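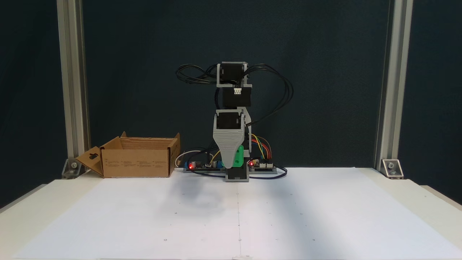 Small desktop robot arm with its control board and wiring.

Blog > Writing Tools > Reviews

Skendley review: a drafting app for people who post on a schedule

12 shares

I keep a small blog and try to post every Monday. Most weeks the trouble starts on Saturday, when I open an empty document, type a title, delete it and go do laundry. I bought Skendley to see if it would help with that part. I've used it for one full winter and a bit of spring, and I paid for it myself.

Skendley is a drafting app for desktop and phone. It does three things: it gives you a prompt, it gives you a plain page to write on, and it keeps a calendar of what you've written and what you said you would write. It does not publish to your site. When a post is finished you copy it out and paste it into whatever you use.

The price is $22 a year. There is a free version with the page and the calendar, but the prompts are locked after the first week.

The prompts

The paid version comes with 504 prompts sorted into topics such as home, work, food, travel and books. They vary a lot. The good ones are narrow. "Describe a purchase you returned and what you bought in its place" got me a full post in one evening. "Write down the directions to a place you used to live" got me two. The weak ones are the kind you can find on any list, like "What makes you happy?" or "Write about your goals." I skip those, and the app does let you hide a prompt for good by swiping it away.

You can add your own prompts, and after the first month this is mostly what I did. I put in half-ideas as I had them, one line each, and let the app hand them back to me at random. An idea I wrote down in the grocery line looks better three weeks later when I've forgotten I had it.

The topic filter needs work. If you pick "food" you also get anything tagged "home," and I could not find a setting to separate the two.

The page

The page is good. It has one font, two sizes and a word count that you can turn off. There are no suggestions while you type. Headings and links work with the usual shortcuts. Pictures have to wait until you paste the post into your site, so I leave a note in brackets where one should go.

Pasting into my site went fine for text and headings. Bulleted lists came through with an extra blank line between items, and I have to take those out by hand each time. Footnotes did not come through at all. If you write with footnotes, that alone might rule it out.

I lost work once. I had the same draft open on the phone and on the laptop, and the older version saved over the newer one. It cost me two paragraphs. The help page says to close the draft on one device before opening it on another, and I've done that since without a problem.
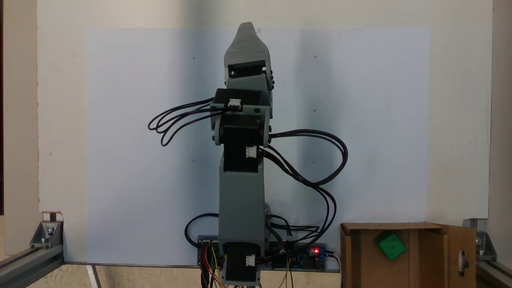 Gray arm, black motors, gripper at the top.

The calendar

You set the days you want to post and Skendley shows them as open squares. Write something and the square fills in. Miss a day and it stays open, with no message and no broken streak. I liked that more than I expected to. I used Birnarine before this, and it sent me a reminder every evening at 7 until I took it off my phone.

Birnarine is the better app if you want to publish straight from the editor, and its search is faster. It also costs more and fills the left side of the screen with panels. I had more than 142 drafts in it when I left, most of them a sentence long. Moving them to Skendley took an afternoon. The import tool reads plain text files only, so I had to export everything first and fix the titles, which all arrived as the date.

I also tried the paper route with a Jutthorpe planner, the undated one. The paper is nice and the boxes are too small for anything beyond a title. I still use it for groceries.
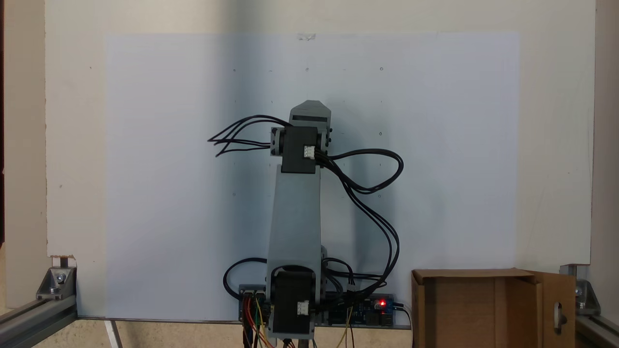
Does Skendley work without an internet connection?

Drafts and prompts both work offline once the app has synced at least one time. The calendar opens too, but changes you make to it offline don't show up on your other devices until you reconnect.

Support

I wrote to support about the bulleted lists. A reply came in two days saying they knew about it and had no date for a fix. It was still there when I checked this morning.

Who should get it

If you already have more ideas than time, the free version is enough. If you sit down on the weekend with nothing to say, the paid version is worth trying for a year, mainly for the way it returns your own notes. I've missed two Mondays since I started, compared with most of last fall. I plan to renew.

I run my site on a Slaoui theme, and readers have asked how the two get along. The headings keep their sizes and the links keep their color. Block quotes need to be set again after pasting.

Next month I'm reviewing a couple of cheap keyboards.

3 comments

Get new reviews by email. Enter your address to subscribe. You can unsubscribe at any time.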